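## 4 Regeln für den Betrieb: Einräumroboter am Kühlregal

Jetzt wird es spannend! In den Kapiteln davor haben Sie den Eveo ausgepackt, verkabelt und das erste Mal fahren sehen. Ab jetzt geht es darum, dass er neben Menschen, Glas und Lebensmitteln gute Arbeit macht, und zwar jeden Tag. Die Regeln in diesem Kapitel haben wir bei Hostetti zusammen mit den Märkten der Lachance-Gruppe erarbeitet. Vieles davon stammt aus der Praxis beim Einräumen, manches aus sehr langen Gesprächen an der Kühltheke.

Das Kapitel gilt für alle Kühlmöbel mit aufrechtem Aufbau, ob mit Tür oder offen. Für Kühltruhen lesen Sie bitte Kapitel 6.

### 4.1 Wer darf was?

Der Eveo kennt zwei Rollen: Bedienen und Einrichten. Wer bedient, startet und stoppt Aufträge, bestätigt Meldungen und wechselt Kisten. Wer einrichtet, darf zusätzlich Fachhöhen, Greifpunkte und Fahrbereiche ändern.

1. Legen Sie für jede Person ein eigenes Profil an (Menü **Personen > Neu**).
2. Weisen Sie die Rolle zu.
3. Lassen Sie die Unterweisung am Gerät bestätigen. Sie dauert nicht lang und macht mit den eingebauten Übungen sogar Spaß!
4. Tragen Sie die verantwortliche Person in das Betriebsblatt ein.

> **Hinweis:** Gemeinsame Profile sind nicht zulässig. Auch Aushilfen bekommen ein eigenes.

### 4.2 Die Arbeitszone festlegen

Eine gut gewählte Arbeitszone ist die halbe Miete. Der Eveo fährt darin ruhig, stoppt selten und findet seine Greifpunkte auf Anhieb. Planen Sie sie lieber einmal gründlich am Bildschirm, bevor Sie Klebeband auf den Boden bringen.

1. Öffnen Sie in der Planungssoftware Grostunura den Grundriss Ihres Markts.
2. Setzen Sie das Kühlmöbel an seinen späteren Platz und prüfen Sie, ob Wände, Türrahmen und Laufwege stimmen.
3. Ziehen Sie die Arbeitszone auf. Zwischen Roboterbasis und Kühlmöbel bleiben 80 cm frei.
4. Lassen Sie Durchgänge und Türen außerhalb der Zone. Fluchtwege gehören niemals hinein, auch nicht am Rand.
5. Starten Sie den Probelauf mit leeren Fächern. Erst wenn er ohne Stopp endet, folgt ein Lauf mit Ware.

Nehmen Sie sich für Schritt 5 wirklich Zeit. Am leeren Möbel fallen Ihnen Dinge auf, die später hinter Flaschen und Bechern verschwinden: die Vorderkanten der Fächer, der Abstand von einem Boden zum nächsten, die Tiefe bis zur Rückwand.
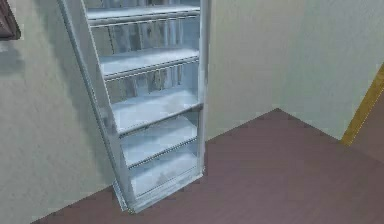
Muss der Probelauf wiederholt werden, wenn nur ein einzelner Fachboden versetzt wurde?

Der Probelauf ist nach jeder Änderung an den Fachhöhen vollständig zu wiederholen, auch bei einem einzigen Boden. Der Arm plant seine Wege durch das ganze Möbel, und eine neue Höhe verändert auch die Anfahrt zu den Nachbarfächern.

Kirsten Sawatzky aus unserer Anwendungstechnik empfiehlt, die Fachhöhen vor dem Speichern mit einem Bandmaß nachzumessen und die Werte neben die Planung zu schreiben. Ein wunderbar einfacher Trick, der schon manchen Zahlendreher gefunden hat!

> **Vorsicht:** Die Simulation kennt nur, was Sie eingezeichnet haben. Aufsteller, Mülleimer, Matten und Einkaufskörbe müssen Sie vor Ort selbst prüfen und aus der Zone räumen.

### 4.3 Vor jeder Schicht

Die tägliche Kontrolle gehört zum Einräumen wie das Händewaschen. Mit etwas Übung geht sie flott von der Hand.

1. Gehen Sie die Arbeitszone einmal ab. Der Boden muss trocken und frei sein.
2. Drücken Sie den Not-Halt an der Basis. Die Anzeige wechselt auf **201 – Halt ausgelöst**.
3. Entriegeln Sie den Not-Halt und bestätigen Sie die Meldung am Gerät. Der Arm darf sich dabei nicht bewegen.
4. Wiederholen Sie den Test am Handtaster.
5. Prüfen Sie die Greiferpolster auf Risse und wischen Sie sie mit einem lebensmitteltauglichen Reiniger ab.
6. Öffnen Sie die Möbeltür ganz, falls eine vorhanden ist, und sichern Sie sie gegen Zufallen.
7. Zeichnen Sie das Betriebsblatt ab.

> **Gefahr:** Erscheint Meldung 201 nach dem Drücken nicht, nehmen Sie den Eveo sofort vom Netz. Er bleibt außer Betrieb, bis der Kundendienst ihn freigegeben hat.

### 4.4 Während des Einräumens

Der Eveo arbeitet gleichmäßig und leise. Genau deshalb vergisst man ihn schnell, und das soll nicht passieren. Eine unterwiesene Person bleibt in Sichtweite, solange der Arm in Bewegung ist.

- Greifen Sie nie in ein Fach, das gerade bearbeitet wird. Drücken Sie erst **Pause** und warten Sie, bis der Leuchtring weiß ist.
- Möchte ein Kunde etwas aus dem Möbel haben, pausieren Sie den Auftrag und reichen Sie die Ware selbst heraus. Ein nettes Wort dazu, und schon ist die Neugier auf den neuen Kollegen geweckt!
- Glasflaschen kommen nur in die unteren 2 Ebenen, die in Grostunura für Glas freigegeben sind. Die Freigabe ändern darf nur, wer einrichtet.
- Ware mit beschädigter Verpackung räumt der Roboter nicht ein. Legen Sie sie in die Rückgabekiste.
- Bricht der Auftrag zweimal am selben Greifpunkt ab, beenden Sie ihn und räumen Sie das Fach von Hand fertig. Den Greifpunkt prüfen Sie danach in Ruhe.

Achten Sie auch auf die Kühlkette. Bei geöffneter Tür läuft die Zeit für die Ware, und die Grenzwerte Ihres Marktes haben immer Vorrang vor dem Auftrag. Stellen Sie den Türwecker unter **Auftrag > Kühlung** passend ein. Ertönt er, parkt der Arm von selbst, und Sie können die Tür schließen.

### 4.5 Nach Umbauten und bei neuer Ware

Kleine Änderungen haben oft große Wirkung. Ein neuer Preisschienenhalter steht ein Stück weiter vor als der alte, eine Saisonflasche ist höher als das Fach. Deshalb gilt nach jedem Umbau dieselbe Reihenfolge:

1. Planung in Grostunura anpassen.
2. Probelauf am Bildschirm.
3. Probelauf am echten Möbel, leer und mit reduzierter Geschwindigkeit.
4. Probelauf mit zwei oder drei Musterartikeln.
5. Freigabe durch die einrichtende Person.

Neue Artikel legen Sie am besten an einem ruhigen Vormittag an. In den Lachance-Märkten hat sich der Dienstag eingebürgert, weil dann wenig Lieferungen kommen und man zu zweit am Regal stehen kann. Probieren Sie aus, was zu Ihrem Haus passt.

> **Hinweis:** Speichern Sie jede freigegebene Planung unter einem neuen Namen. So kommen Sie jederzeit auf den letzten sicheren Stand zurück.

### 4.6 Das Betriebsblatt

Das Betriebsblatt hängt gut lesbar in der Nähe der Ladestation. Die Vorlage finden Sie im Anhang. Eingetragen werden die verantwortliche Person, die tägliche Kontrolle, alle Auslösungen des Not-Halts und jede Freigabe nach 4.5. Auch Beinahe-Unfälle gehören hinein, gern mit einer kleinen Skizze. Gerade diese Einträge helfen beim nächsten Umbau enorm!

Volle Blätter heften Sie im Geräteordner ab. Bei der jährlichen Prüfung schaut unser Kundendienst sie gemeinsam mit Ihnen durch und überträgt offene Punkte in den Prüfbericht.

Weiter mit Kapitel 5, Reinigung und Pflege.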